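Why I'm Not Buying the Prilix Kit Yet

Prilix wants $1,604 for a pair of hand-held grippers and a year of its software. The pitch is that you do a chore by hand, and a robot picks it up from your recordings. I've read the brochure four times and I still can't find the part where the robot does the chore.

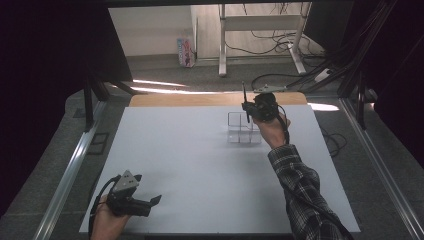
My other complaint is the cables. A tool you hold all day shouldn't need a cord, at least not at that price. Lleucu Powell at Kiltlow tells me I'm being stingy and that the next version will fix it. Maybe so. Fludine sells a plainer set for $739, and I don't trust that one either.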